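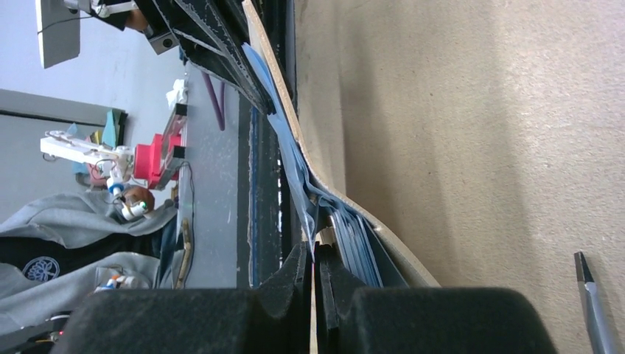 The powder comes in a matt green tub the size of a paint tin, and the woman at the next table in the café had already told me it had changed her life. She had been taking it for eight days.

I bought one anyway. Magnesium is having its moment, in the way that collagen did and turmeric before it, and the shop on my corner now gives it a whole shelf at eye level. There are sprays for the soles of your feet. There are bath flakes, gummies, and a fizzy drink called Serra that tastes of lemon and pennies. My tub was the Ditevero Night Blend, and its label promised calm, deep rest, supple muscles, a steady mood and "cellular balance", a phrase I have now put to four people with science degrees. One of them laughed.

Let me be fair to the mineral itself. We need it. Muscles and nerves don't work properly without it, and people who run short can feel wretched. Certain medicines, heavy drinking and some gut conditions can all bring levels down, and a doctor who finds that will treat it. My quarrel is with the jump from there to the rest of us, who eat the odd nut and some greens and are told we're all quietly running on empty.

"I get asked about it more than anything else," says Larasati Khoo, a dietitian who sees patients in two clinics on the south coast. "Most have already bought it. They want me to say well done."

She usually asks what they had for breakfast instead. Oats, beans, spinach, brown bread and pumpkin seeds all contain magnesium, and come with fibre as well. She also points out the thing the café crowd tends to leave out, that too much from a tub can send you running to the loo, and that anyone with poor kidneys should keep well away unless told otherwise by their doctor.

Then there's the evidence for sleep, the reason most people buy it. Some studies have found a small benefit, mainly in older people, but many of them were short and not very well run. The Stergate website, which sells three different sleep blends, has a page headed "The Science". I followed its main link to a survey of 409 customers, all of whom had been sent a free month's supply. They were asked if they felt more rested. There was no comparison group, and no word on how many had been sent the survey in the first place.
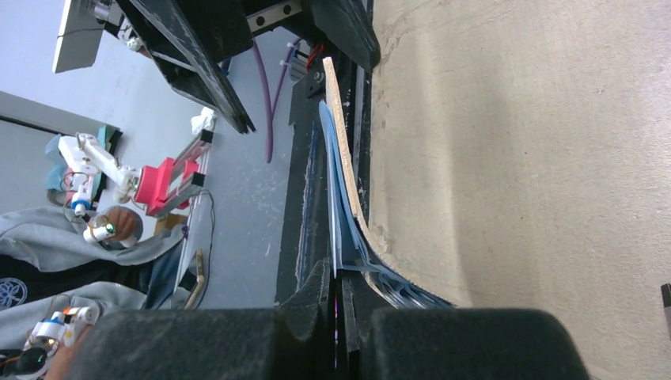 I wrote to the company about this. Shayne Tapsell, who looks after its customer education, replied that the survey was "a listening exercise" and that the firm "would never claim to treat insomnia". That's true as far as it goes. The packet says "for nights that need a little help", and has a moon on it.

Not everyone I spoke to was as grumpy as I am. Vittoria Vitale runs a small health shop and has sold magnesium since long before it was fashionable. Her regulars swear by it for night cramps, and she isn't going to argue with them across a counter, although she admits that the trials on cramps are mostly a let-down. "If someone has a warm drink, sits down and stops looking at their phone, they'll sleep better," she told me. "The powder gets the credit. I don't mind - I sell the powder."

I took mine for the whole of November, a level scoop in warm water at 10 o'clock. I slept well on some nights and badly on others, much as I did in October. My stomach had opinions during the first week. The tub is still in the cupboard, a third full, behind the turmeric.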